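Notebook, natural dye trials, Rillulstead workshop
June 18, 2022
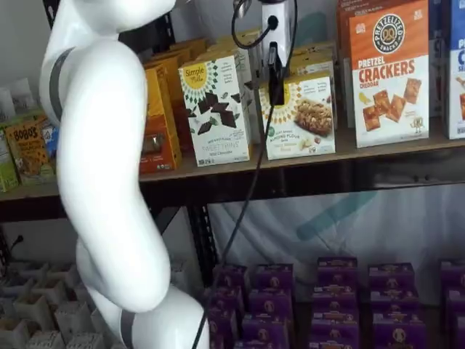 Workshop, with the boxes on the shelf.

Continued with the madder on the Goel wool. The last batch from March came too brown, and I suspect the temperature. The thermometer on the old pot was reading low, I compared it with the new one and the difference was 2 degrees. Not enormous, but madder does not forgive when it goes too hot.

Weight of dry wool today: 393 g. Alum mordant was made yesterday evening and left in the pot overnight with the lid on. In the morning I squeezed the skeins and did not rinse them. In the earlier trials I always rinsed, so please keep this in mind when you compare the samples.

Water: rain water from the barrel, 976 ml for the first soaking of the roots. I threw away this first water, it takes out a part of the yellow. Then fresh water and very slow heating. It stayed under 65 all the time, I was standing next to it and reading a catalog from Nomard, where the price of cochineal is again higher.

Color after one hour: orange, like a brick. After the second hour more red, and I became hopeful. I added a small spoon of chalk, as Roton recommends on the bag for soft water. The bath became darker almost at once. I should have put the chalk in the beginning, I think.

Skeins stay in the bath until it is cold. I will hang them tomorrow in the shade, not near the window as last time.

Problems: one skein was tied too tightly and has a pale ring under the string. Use the figure eight tie, loose. Also the sieve lets through small pieces of root, they stick to the wool and are boring to pick out. A nylon stocking would be better.

To do:
Cut a sample for card 26 and write "not rinsed" on the back.
Keep the used bath for a second, weaker dyeing (perhaps the gray wool).
Order alum, the jar is nearly finished.
Try the iron dip on half of one skein only.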